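From: Colette Baudry
To: Flirkville transit list
Date: 12/05/2021
Re: Urkura tube shuttle

Lachlan MacRitchie wrote:
> Does anyone know if the Urkura people still plan a full-length
> test track? I haven't heard a peep from them after 2017.

Hi Lachlan, and hello everyone,

So good to see your name pop up again! Bhavana and I went to their open evening, and yes, they still want the track – 3000 feet of it, out past the MacDonald lot, with a pod that seats 10. Orest asked about the vacuum pumps and got a very long answer (I'll type up my notes, I promise). 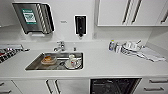
Kitchenette, with the towel dispenser up on the wall

Roksolana has the slides if you'd like them, so do write to her.

Warmly,
Colette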